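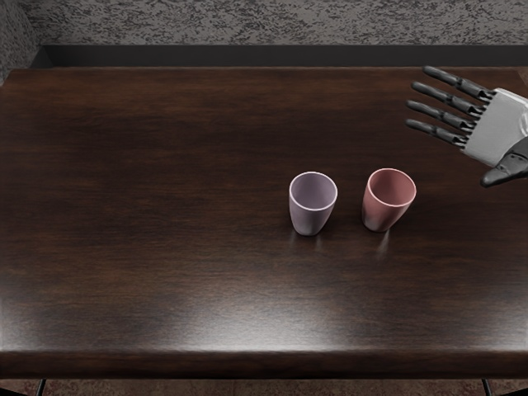
发件人：Damian Stöckli
收件人：旧家具修复邮件列表
主题：Re: 深色桌面上的白圈，要不要整张重做

Izzati，各位：

星期四晚上看到你的信，本来想当时就回，后来去翻了自己的修桌笔记，所以拖了几天。先把你的原文留在下面，我逐段接着说，太长的地方删了一些。

> Izzati Ginting 写道：
>
> 我从 Pornton 的旧货仓库买了一张餐桌，深色，桌面很宽，卖家说是胡桃木，我自己分不出来。
> 到家以后发现靠窗那一头有一片白圈，大大小小套在一起，应该是前一个主人放热杯子留下的。
> 有一两个圈颜色偏黑，摸上去有点糙。

先分白圈和黑圈，这两种东西的处理办法完全两样，混在一起问，得到的答案也会混在一起。

白圈一般停在漆膜里。热和潮气进到漆膜，漆膜发雾，看上去就白。木头本身多半没事。黑圈通常已经到木头里了，水长期渗下去，跟木材里的单宁和铁起了反应。你说黑的地方摸上去糙，那里的漆大概已经没了，水直接接触过木头。用手电从侧面低角度照一下，看漆膜在那个圈上是不是断的。断了就按黑圈处理，没断先按白圈试。

> 卖家说上面是“清漆”，问他什么清漆他也说不上来。
> 我想先弄清楚是什么漆再动手，但是不知道怎么测。

顺序是对的。找一个看不见的地方，比如桌面背面靠边、有漆流过去的那一圈，或者抽掉活动板以后露出来的侧边。棉签蘸一点工业酒精，按住，数到十再看。发黏、棉签变黄，是虫胶。没有反应，再换一根棉签蘸硝基稀释剂，同样按住，变软就是硝基漆。两样都没反应，多半是聚氨酯或者别的交联漆，后面的步骤要慢很多。

测的时候把窗打开，棉签用完泡水再扔。有些老桌子上面叠过不止一层，最上面是后来主人刷的，底下才是原来的，只测一处容易误判。我会在桌面边缘、桌腿、背面各测一次，记在纸上。桌腿往往没有人重刷过，能看出原来用的是什么。

> 有人叫我用熨斗隔着毛巾烫，有人叫我抹蛋黄酱。
> Kavinda 说两个都别做。我该听谁的？

蛋黄酱我没意见，里面起作用的是油，那不如直接用油，至少没有味道。轻的白圈，抹一层矿物油放一夜，第二天擦掉，有时候会淡。重的没用。

熨斗我用过，有成功的，也有把漆烫出毛巾花纹的。虫胶特别怕热，所以没测漆之前不要碰熨斗。Kavinda 的意思我猜也是这个，他上次那张写字台就是这么弄坏的，列表旧信里有。Kavinda，如果我记错了请更正。

我自己对虫胶白圈的做法：软布团成一个小团，蘸极少的酒精，蘸完在手背上拍几下，直到手背只觉得凉、看不到湿印。然后在白圈上轻轻扫过去，手不能停，扫进来扫出去，像飞机擦地又拉起。停一下漆就会被拉起来。扫几下等一会儿，让它干透再看。多数时候第一遍看不出变化，第二遍开始淡。

硝基漆的白圈用同样的手法，但是酒精要换成缓干的稀释剂，喷的效果比擦的好。没有喷的条件，也可以用很细的砂纸加油去磨。我用 2000 号水砂，蘸矿物油，顺木纹，手指头平着压，只磨白雾那一层。磨完那块会比旁边亮或者比旁边哑，要用抛光膏把周围一起过一遍。桌面大的话，这个“周围”常常会变成半张桌子，要有心理准备。

> 黑圈怎么办？草酸我查到一些，但说法很乱。

草酸可以用，前提是漆要先去掉。漆还在的地方草酸进不去，只会在漆断的那一小块起作用，最后你得到一个黑圈中间的浅点，更难看。所以黑圈基本意味着整面去漆，至少整块拼板去漆，从一条拼缝到另一条拼缝，接口留在缝上不显眼。

草酸晶体用热水化到不能再化，放凉一些，刷满整块板，别只刷黑的地方。等干，上面会有一层白霜。白霜不能干刷，粉末呛人，也伤眼睛。用湿布擦掉，再用清水洗两遍，每遍换布。手套护目镜都要戴。洗完让木头干够时间再砂，冬天我会等上一周，五月这种天气短一点也行。

另外，草酸对水和铁的黑渍有效，对墨水不一定有效，对烧焦完全没用。如果做了两轮颜色还在，就别再做了，继续做下去木头会发灰发毛。

> 重做的话想上木蜡油，因为家里天天放茶杯。
> 看中 Vendari 的那款，299 一罐，值不值？

Vendari 那罐我用过，好上手，颜色偏暖，深色木头上看着舒服。价钱我没法替你判断，一罐够你这张桌面做完还有剩，开了盖就要尽快用，放久了上面结皮。便宜一点的可以问 Marti，他们有小罐，我只买过一次，没有长期用下来的结果可说。

木蜡油不是不留杯印，只是留了以后好补，局部砂一下再擦一遍就能接上。如果你希望完全不管它，热茶杯直接往上放，那还是聚氨酯省事，将来坏了就得整面重来。我家里的餐桌是木蜡油，每年补一次，补的时候把常坐人的那一边多擦一层。

上油前的砂光别砂太细，太细了油吃不进去，颜色会发闷。擦油的布用完摊开晾在室外，或者泡水里，千万不要揉成一团扔垃圾桶，油布自己会发热着火。这一条列表里每年都有人提，我还是再写一遍。

> 桌子太大，搬不进工作间，只能在餐厅里做。
> 桌宽门进不去，腿好像也拆不下来。

腿拆不拆得下来，趴到桌子底下看四个角。老式的角块上常有一颗大螺栓，被灰盖住了，看着像是死的。我那张用了两种螺栓，对角是一样的，估计有人换过。如果真的是榫接上胶，那就别硬拆，在餐厅里做也可以，去漆剂选膏状的，少滴漏，地上先铺塑料布再铺旧床单，床单吸滴下来的东西，脚不会打滑。

也可以只拆桌面。翻过来看牙板内侧，有没有木扣或者斜孔螺丝。木扣是卡在槽里的，拧掉螺丝就能转开。桌面拆下来要两个人抬，立着走，靠墙的时候下面垫布。装回去记得给木扣留一点活动的余地，桌面横着木纹是会胀缩的，拧死了过一个冬天就可能裂。

还有一个问题你没问，但我看信的时候想到了：卖家说的胡桃木。如果去漆以后发现底下是浅色木头，那原来的深色是染上去的，或者颜色就在漆里。那样草酸之后整个颜色都会变，要重新染色，工作量又是另一回事。所以测漆的时候顺便看一眼桌面背面没上漆的地方，那里的颜色才算数。背面如果是浅的，先停下来，把情况发到列表上再说。

Crescencio Vallejo 前年做过一张染色的山毛榉桌，跟你这种情况可能接近，他用的是 Nurnance 的水性染料，分几遍上，每遍之间把起的毛轻轻砂掉。具体配比我不清楚，请他自己讲比较好。Crescencio，你如果在看，麻烦补充一下你当时是先封一层虫胶再染，还是直接染的。我记得你说过边缘端面会吃得特别黑，后来怎么解决的我忘了。

我的建议次序写在下面，别的人有不同意见请直接改：

一、侧光看圈，分出白的和黑的，用美纹纸贴个记号。
二、背面和桌腿测漆，同时看木头本色。
三、如果黑圈只有一两个，又在靠窗那头，可以先把白圈处理掉，用一阵子，看你能不能接受那两个黑的。
四、不能接受，再谈去漆和草酸。

第三步我是认真的。我自己那张桌面上有一块 56 毫米宽的黑印，正好是一个茶罐底的大小，我留着没动，上面常年摆果盘。整面去漆是好几个周末的事，而且老漆的那种颜色做掉就没有了，新上的油要很多年才会有点像。

附带回一下 Tuncay Kahraman 上封信里问的抛光膏：我用的是汽车店里的普通细膏，不含硅油的那种。含硅油的不要用，以后再上漆会起鱼眼，洗都洗不干净。罐子上没有写明的话就去问店里，问不到就换一种。

测完漆把结果发上来吧，尤其是酒精那一步，棉签变没变色都写一下。

Damian

--
旧家具修复邮件列表
回复请保留主题行，引用请只留必要部分
附件过大请先压缩，退订请发空信至列表管理地址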